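November 10, 2021
Clirkwood kitchen, box-reach task, hand-guided and remote sessions

Picked up again with the Trokness leader arm after the firmware change. Goal for this week is 200 usable demos of reaching into a deep box on the counter. The set from June stands at 655, all on a flat table, and the policy trained on it stalls at the rim of anything with walls.

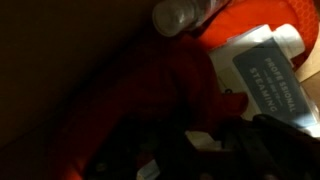

Remote control is still slower than guiding the arm by hand, mostly when the operator has only the wrist view. Depth is hard to judge down there. The left third goes nearly black while the right side gets all the light, so a white box with a "PROFESSIONAL STEAMING" label is an easy target and the deep red item next to it has hardly any edge on its dark side. The clear bottle is the worst case for Shim – the mask tends to merge with whatever lies under it. Raised the exposure limit in the config and left gain alone. Want a side-by-side before touching anything else.

Approach pose: wrist high, straight down over the opening, pause, then descend. Operators skip the pause. Put it in the script as a hard stop of 1000 ms.

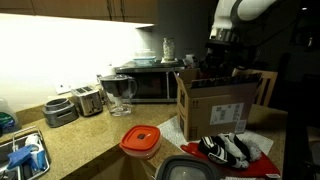
Gripper over the open box, side view.

Hand guiding: joint friction comp is too strong at the elbow, arm drifts when let go. Dropped it to 49 percent, drift gone, slightly heavy to push. Acceptable. Force log from Sirnum has gaps whenever the wrist passes the rim. Cable or timestamp problem, not checked yet.

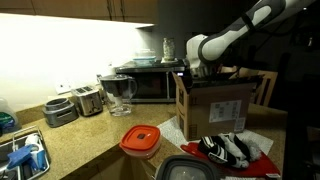
Wrist down at the box, flap up on the left.

The raised flap limits approach from that side. Keep all entries vertical until we have enough data to vary the angle.

To do: re-zero leader arm, check Sirnum clock, relabel Monday's failed grasps as failed (they went in as partial).

2 comments · 0 shares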